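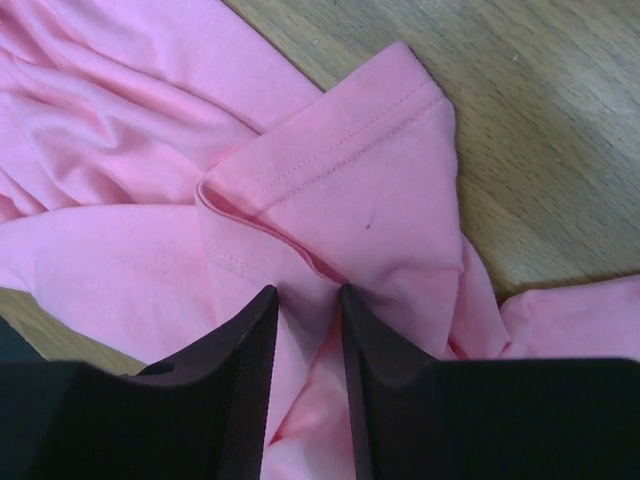
Pink cotton knit on a light brown table.

Nerner Maternity Running Belt
by Plemton

Okay, so I have to tell you how this belt came about, because I get asked all the time and the short version on the hang tag doesn't really cover it.

I've been a runner since middle school, mostly the 800 and the mile, and when I was pregnant with my first I figured I'd just keep jogging until I didn't feel like it anymore. My doctor was fine with that. My hips were not! By the middle of the second trimester every easy loop around the lake felt like I was carrying a bowling ball in a grocery sack, and the support belts I bought were clearly made for standing in line at the bank. They rode up, they rolled down, and one of them squeaked (it really did, the whole way home).

So I started cutting them apart and sewing them back together. The first one I could run a full mile in was held together with a bra strap and some very bad stitching. The Nerner is what came out of nearly two years of that, plus a lot of help from people who know how to sew better than I do.

What it does

It's a low, wide band that sits under the bump and across the hips, with a second, narrower strap that comes around from the back and lets you pull in as much lift as you want. You put the band on first, get it settled, then do the straps. I like mine snug on the hills and a little looser on the way back -- you can change it without stopping, which matters a lot to me because if I stop I have to pee.

The front edge is cut in a shallow curve so it doesn't dig in when you lift your knees. That took us 9 tries. Sze-wing Chung, who makes our patterns, has a drawer with all the rejected ones in it and I'm not allowed to throw them out.
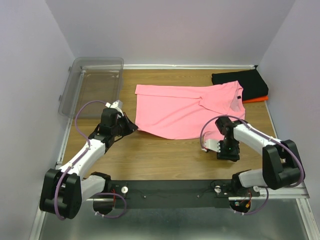

The side facing you is a brushed knit with no seams across the belly, and the outside is a firmer stretch mesh. It's thin enough to go under a regular singlet or a long-sleeve top, and I wore mine under a plain old cotton T-shirt for most of last January and it didn't bunch. If you have sensitive skin, wear it over a thin tank instead of right on you. You lose a tiny bit of grip, but you won't get the itchies.

There's one pocket, at the back, and it'll hold a key and a couple of gels. I know, I know, you want it to hold your phone. We tried that and the bounce drove every one of us nuts. The Flumum pouch clips onto the side loop if you need to bring a phone along, and it's sold separately.

Sizing

Go by your hips, not your waist, and measure while you're standing up. Sizes run from XS to 3X and each one has a lot of give, so most runners stay in the same size from the first few months to the end. If you land right between two, take the smaller one early on and the bigger one if you're already past the halfway mark. Sze-wing also did a long-torso version in every size, which I wear myself, and you should try it if regular tights always feel short on you.

Colors are Chow (a kind of warm toasty brown, named after my dog), black, and slate.

Washing

Cold water, gentle cycle, straps closed so they don't grab everything else in the load. Hang it up to dry. Please no fabric softener, it kills the stretch. Mine's been through two pregnancies and a whole lot of muddy trails and the elastic is still good.

Is it okay to run in?

I'm a runner with a sewing machine, so please ask your doctor or midwife before you run pregnant, even if you ran every day before. The belt is there to make things more comfy. It won't fix pain, and if something hurts or feels off, slow down or go home. And if you get dizzy, start bleeding, or have trouble breathing, stop and call your doctor right away.

What other people told me

Po-yen Yen coaches the high school girls here and ran in hers up to week 23 before switching to walking. She wrote me this: "I forgot I had it on by the second lap, and then I wore it to stand at practice for three hours, and that's when I was really glad I had it." I hear that second part a lot. Plenty of people buy it for running and end up wearing it to the grocery store.

Shipping and returns

Orders go out in 3 business days, a bit longer if you want the long-torso cut. Try it on over clothes, jog around the living room, do some stairs. If it isn't right, send it back unwashed within a month and I'll swap the size or refund you. The return label's already in the box, tucked behind the size card.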